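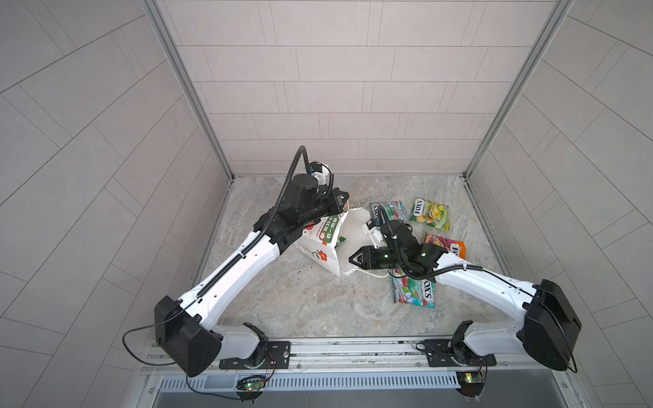

Step 1: Pick a chore that sounds dead easy

If you want to know whether a machine can help around the house yet, skip the backflips and give it a paper bag and some lollies. I've been testing chores like this on our two-arm bench for a while now, and packing a bag is still my favourite. A kid can do it while watching telly. Two robot arms on a rail have a much harder time of it!

You'll want a paper bag with handles and a few packets of lollies (ours are mostly FOX'S, in different colours and flavours). Lay the bag on its side with the mouth facing one of the arms and scatter the packets nearby. Don't be too neat about it. Ülle Paju, who got me into all this, reckons a tidy starting layout is the quickest way to fool yourself, and she's right.

Step 2: Give each arm a job

One arm minds the bag, the other does the fetching. I tried letting them swap jobs halfway through and ended up with a squashed bag and two grippers arguing over a lemon packet. Keep it simple the first time.

Start the bag arm at the top edge of the paper. Grip lightly – paper creases, and once it's creased the opening changes shape and your nice demonstration is worth nothing. Watch the handle cord too. It loves to wander across the opening.

Step 3: Show it how, then show it again

We do our teaching by hand, guiding the arms through the whole job from start to finish. I did 300 runs before I let the thing have a go by itself. My mate at Lovow did 4,000 for folding tea towels, so I'm not complaining (much).

Move the packets between runs. Overlap a couple, push one up the back, tuck one in close where the arm has to fold itself up to reach it.

Step 4: Score it like a grump

Only count a run if every packet is in the bag and the bag is in one piece. No half marks for a good try. On my last batch of 9 I got seven clean ones, and I was stoked – until I shifted the bag a hand's width to the left and it all went to custard.

So, can it do your chores?

Packing a bag, on a bench, with packets it has met before: yep, more or less. Unpacking your groceries on a Friday night with the dog underfoot: no way, not yet. I'd still pick a person for anything with eggs in it.

Next up I'm having a crack at getting the bag to stand upright first. If you've managed that one, please tell me how you stopped the bottom folding under!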